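Trornar sells its voter ID checker to councils at £649 a licence, and Zurnthorpe tried it in May. I sat in as an observer and came away unconvinced.

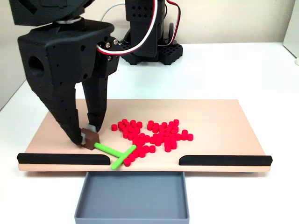 It handled passports well enough. Older bus passes were another matter -- 11 of the 207 we put through had to be checked again by hand, and the queue simply waited. 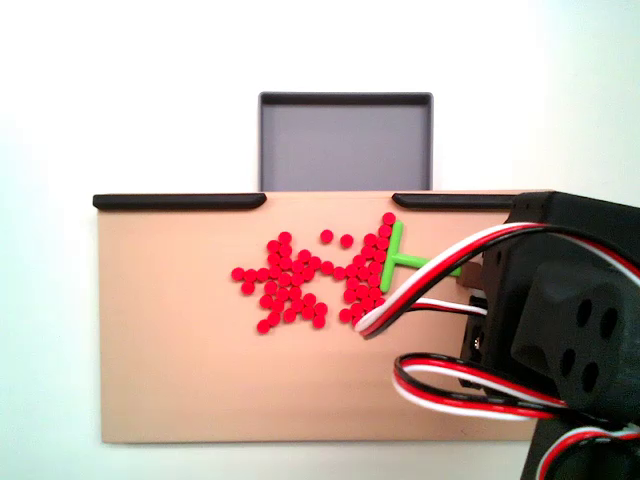 ## Would I buy it?

Not at that price. The firm says it cuts refusals, but wouldn't show me the figures, and a poll clerk with a printed list costs far less. 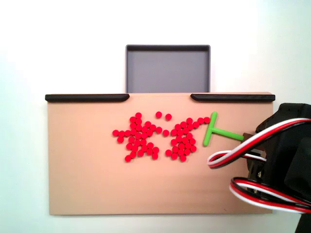
**Halima Adeyemi**
Elections reviewer

Two stars. I'd look again if they publish the refusal numbers.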